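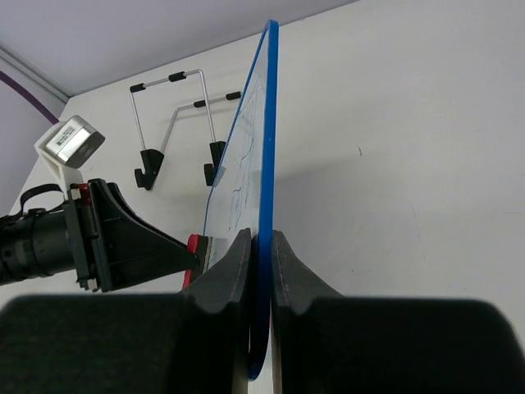
Ghost marks on an old whiteboard
Home - Ask - Topics - Sign in
Last updated: June

Folance
I picked up a used whiteboard for our kitchen, and I do love it, but last month's grocery list is still faintly there however hard I rub. Is it ruined, or is there a trick I've missed?

Skanuso
Oh, don't give up on it yet! Scribble over the old marks with a fresh dry-erase marker, wait 3 seconds and wipe - the new ink lifts the old. Then go over it with a damp cloth and let it dry before you write again.
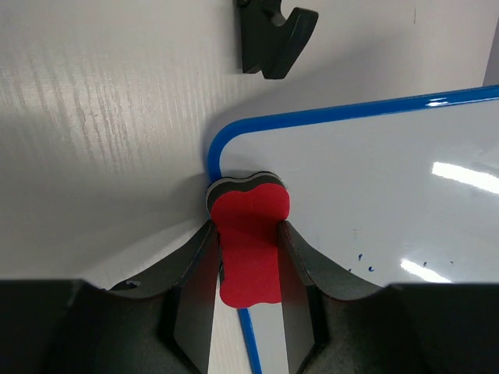 Red foam whiteboard eraser

Gotamer
rubbing alcohol. works on mine every time

Contact us - © Henao Community Help - Back to top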